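Unit 5. Evaluating a tabletop pushing kit before purchase
Instructor: Chia-hao Ko

The product we review this week is the Hedum bench kit, sold by Kumuvex. The basic package costs 3,754 dollars and includes the arm, the controller and one year of software updates. The block set is sold separately at 889 dollars, and I ask you to discuss in your report if this price is reasonable.

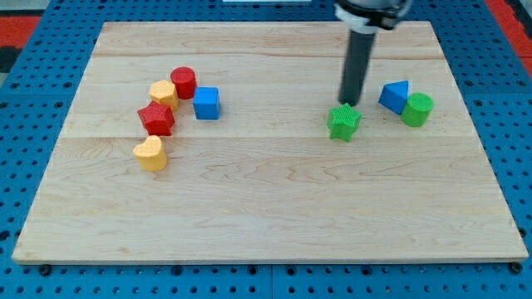

A pushing kit must be judged by other criteria than a grasping kit. There is no grip force to measure, and the catalog figures for payload tell us very little. More important is how the tip meets the object. With a plain rod like this one, a push on the green star can land on a point or between two points, and the block will turn differently in each case. The cylinders are easier for contact but harder for judging rotation. Please choose at least one of each kind for your trials.

Do 15 pushes per block and write down the final position every time, also when the push fails.

Glenys Sutcliffe will lend her notes on the Narus kit for comparison. Reports are due at the end of March.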